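Step 4: Finding a home for your Pratitz speaker

Right, you've got it unpacked and charged (well done, that box is a beast!), so now we pick a spot.

1. Put the speaker down at least 9 cm from any wall. I had mine jammed against the plaster for a month and wondered why the bass was so boomy.

2. Hold the round button until the light goes white, then let go.

3. Play something you know really well. Sofia Kontogiannis swears by a plain spoken voice, I use old disco.

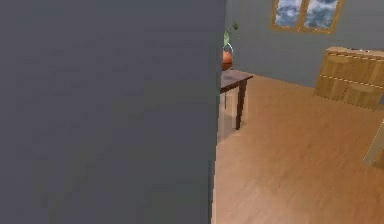
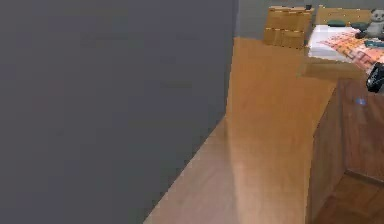

Now for the tuning sweep, which is the loud bit. Open the Pamov app, tap Room, and set the volume to 100 for the sweep only. It'll whoop up and down for a while and then go quiet. Bare floors bounce sound about like mad, so with a light wooden floor like the one in both pictures, choose Hard Floor before you start. Got a big thick rug? Choose Soft!

Note: you can run the sweep again as often as you like, and I do it every time I shift the sofa.

Caution: keep pets and small children out of the room during the sweep, and turn the volume back down before you play any music.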